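Teaching a robot to do laundry, one shirt at a time
Posted 11/1/24 in Local Tech

I folded clothes for most of an afternoon last week and I'm still finding lint on my sweater. It was worth it! I finally got to visit Nuchit, the little robotics outfit that moved into the old Drater building in May, and they let me have a go at teaching their robot how to handle laundry. Well, sort of. You don't teach the robot directly. You do the chore yourself, with a gripper in your hand, and the robot learns from the recording later.

The project is called Loten, and it has one goal, which is getting a two-armed robot to take a pile of mixed clothes and bedding and turn it into something you could put in a drawer. If you've ever tried to explain to a kid how to fold a fitted sheet, you know why this is taking a while.

Firouzeh Karimi runs the project and she was very patient with me. She told me the team started out with remote control. One person sat at a desk with a pair of handles, watched a screen, and drove the robot's arms through the whole job. They still do that for some things, and I tried it first. I was awful. There's a tiny delay between your hand and the arm, and my brain kept wanting to correct for it, so I ended up chasing a pillowcase across a table like it was alive. It took me longer to pick up one corner than it takes me to do a whole load at home.

So then they handed me the other thing. It's a gripper you hold like a tool, with a trigger for the jaws and a camera on it looking out past the tips. You walk up to the clothes and get on with it. No screen, no delay, and you can feel the cloth tug when you pull it (I didn't expect that to matter as much as it did). Since you're only carrying the hand and not the whole robot, you can take it to a bedroom or a laundry room or wherever people really fold things, and Firouzeh's team does exactly that. Their folks have recorded in regular homes all over the county.

As of this week the project has 3,435 recordings, and 1,106 of those were done over remote control before the handheld kit was ready. Rostam Nikzad, who checks the recordings before they go into training, says the handheld ones come in much faster but they're messier too. People rush. They swing the gripper around to get at the next thing and the picture turns to soup for a moment. He doesn't throw those out automatically, by the way. He looks at whether the jaws are still easy to make out and whether you can follow what the hand is doing, and a lot of them get to stay.

He pulled up a few on his monitor for me and I could have watched them all day. Patterned stuff is the hard part, he said. A flowery top on a printed sheet gives the robot a whole lot of shapes to sort through, and a fold can look just like a gap between two pieces of clothing. Plain white towels are their own headache, but he'd take towels over florals any time.

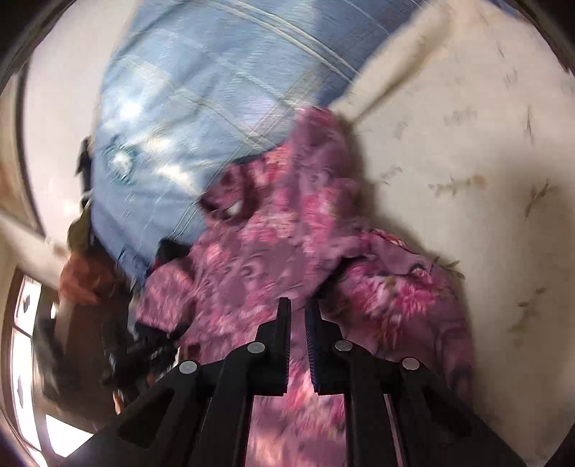 The gripper's jaws over a rumpled floral garment, with a blue plaid cloth and a sprig-print sheet on either side.

My own contribution was supposed to be 200 folds. I did not get to 200! My wrist gave up well before that, and Rostam was kind about it. The trick, he showed me, is to close the jaws a little before you think you should and then let the fabric settle before you lift. I kept grabbing two layers at once. Firouzeh said that's fine, and that she wants some of those in there too, so long as the person fixes the mistake on camera and keeps going.

I asked when any of this turns up in a real laundry room and got a shrug and a laugh. Their first outside tester is Astemico, the linen service out by the highway, and the plan there is only to sort and flatten, no folding yet. Shirts with buttons are a long way off. Socks, I'm told, are a sore subject.

Nuchit is still looking for people to record at home, and you don't need any tech background. They bring the gripper over, spend a bit of time showing you the trigger, and leave it with you for a few days. The sign-up sheet is at their front desk. Wear short sleeves, because cuffs get in the way of the trigger.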